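Home & Habits

The Box on the Table

I have moved apartments 9 times, and I am still terrible at the small stuff. Furniture I can do. Books I can do. Hand me a drawer full of hair ties, half a packet of something and a toy that has outlived two couches, and I will stand there until dinner.

So this fall I gave myself a rule, borrowed from my old roommate Rochelle Grimshaw (she packed for a living for a while, at a place called Tessier). Every small soft thing in the bedroom goes into one open cardboard box, and the box stays on the table where I have to look at it. No lid! A lid means you're done, and I'm never done.

I picked a shallow one with an oval handle cutout in the side and a bit of red and orange on the outside, mostly because it made me cheerful. In went the plush with the white head and the fluffy yellow body. In went the purple cloth I keep meaning to find a use for, and the pinkish-mauve scrunchie.

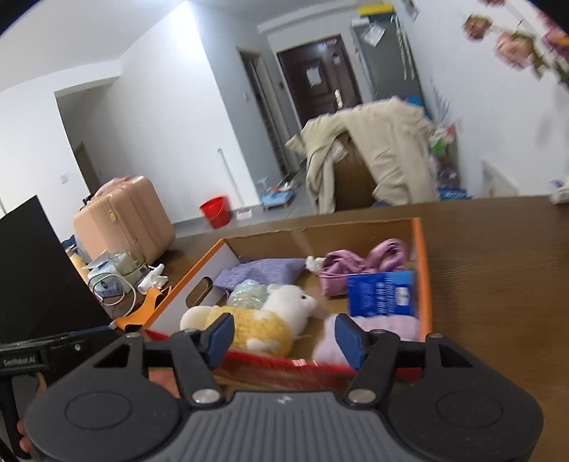
Ataahua Sutcliffe wrote in after my last column to say that she had tried the one-box thing and hated it, that she'd ended up with a heap she was scared of, and that she now sorts by who the stuff belongs to and lets her kids argue over the rest. Fair enough, Ataahua. I live alone, so I'd only be arguing with myself, and I do plenty of that already.

But she has a point about heaps. A shallow box helps, I think, as things can't sink very far. You can also use the squashy things as padding, which I learned the expensive way during the Oditz Street move, when a whole shelf of mugs went to pieces under a perfectly good comforter I'd packed somewhere else. Now soft things go against the walls first, and anything flat or stiff gets propped up among them. Fluffy stuff gets pushed down into the corners.

Then there's the question of what counts as small and soft. Does a sponge? I say yes, if it's a nice thick one and it isn't going back under the sink. Does a packet? Only if it stands up by itself. Cables do not count, and neither do bottles, and those get the other end of the table until I'm in the mood (I'm rarely in the mood). I had a cable in with the plush toys once and it took me most of an evening, plus a cup of tea, to get them apart. 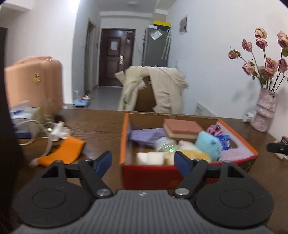
From the Home & Garden Desk

What I like best is how quickly the box tells on me. By the second evening I could see that nearly everything I'd saved was pink, purple or fluffy, and I don't think of myself as a fluffy person! My sister Alina does, apparently. She laughed for a good long while on the phone and then asked if she could have the scrunchie.

She can't. I've been wearing it all week.

The plan is to live with the box until November and then go through it again with a bag for the thrift store beside me. Anything I've reached for gets a drawer. The yellow plush is staying whatever happens, so please don't write in about the yellow plush.

734 shares | 128 comments
Contact the editors | © 2021 Ulano Magazine | Back to top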